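A week with the Wesska, the gripper you teach by hand

The box weighed less than my lunch. I'd been expecting a crate, maybe a courier with a trolley, and what turned up at my door was something I could have mistaken for a pair of boots. Inside was the Wesska, a hand-held gripper from a little outfit called Clustow, and for a week it lived in my kitchen and bossed me around.

The pitch goes like this. You've got a workshop, a café, a packing room, whatever, and you'd like a robot arm to do one dull thing in it over and over. Normally you'd pay somebody to program the arm. With the Wesska you pick up the gripper yourself, squeeze the handle, do the dull thing with your own two hands while the camera on top watches, and send the recordings off to Clustow. They send back a file for the arm. The kit is $1200 to buy, and the training service is $205 per task on top of that. I had the kit on loan and paid for nothing, so bear that in mind when I get excited.

And I did get excited! The first evening I moved things about the table until my tea went cold. There's a lovely mechanical honesty to it – you squeeze, the fingers come together, you let go, they open. My neighbour's eight-year-old had it sorted in less time than it took me to find the charging cable (under the foam, by the way, in the bottom left corner, where the quick-start card doesn't mention it).

The bit that takes practice is the approach. You want to come in with the fingers open, low and level, and you want to do it at the same unhurried pace each time, and my arm simply does not want to do anything at the same pace twice. I kept swooping. Mélanie Fehr, who runs support at Clustow and was very patient with me on the phone, told me to pretend I was parking a caravan. I've parked a caravan exactly once, and badly, but I knew what she meant. 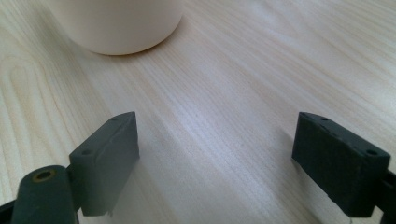 Fingers open, coming up on the white one. Slow and level, like a caravan.

Clustow asks for 100 recordings of a task before they'll train anything, and suggests you do them in batches of 30 with a break between. I scoffed at the breaks. Halfway through my second batch my wrist was having words with me, and I took the break. The handle is a touch fat for my hand and the weight all sits forward, so after a while you're holding it up as much as steering it. A strap would help. Mélanie says a strap is coming in November, along with a slimmer grip for those of us without dinner-plate mitts.

The fingers bolt on and off, and you get a spare pair in the box, plus an Allen key that I lost on day two. They're a dark grey, slightly gritty sort of thing, and they remind me more of my brother-in-law's shed than of a gadget shop. I came to like that. If you've got your own printer, Clustow will give you the files so you can make odd shapes for odd jobs.

For a second opinion I rang Forough Yazdani, who bought a Wesska for her pottery studio in Kevcombe last year. She uses it with a secondhand arm to shift bisque-fired tumblers from a bench onto the glazing rack, which used to eat her whole morning. Her verdict was mixed. The first file that came back was hopeless, she said, and kept stopping short of the rack as though it had lost its nerve. She redid her recordings with the blinds down, paid for the training again (ouch), and the second one has been running since. "I still stand there and watch it," she told me. "I'm meant to be doing the invoices."

That second payment bothers me. Juška, the nearest rival I've tried, throws in one free retrain with each task, and I reckon Clustow should too, especially when the advice on lighting is buried at the back of the manual. Juška's gripper is clumsier, mind you, and the app made me want to lie down.

The Wesska's own app is fine. It shows you each recording as a little coloured bar, green for keep and orange for have another go, and I got unreasonably competitive about my greens. I'd like it to say why a bar is orange. As it stands you're left guessing, and I suspect I repeated the same mistake for most of an afternoon.

Would I buy one? For my kitchen, no, I can move my own cups. If I had Forough's mornings I'd be on the phone to Mélanie already, though I'd haggle over the retrain first and I'd hold out for the strap.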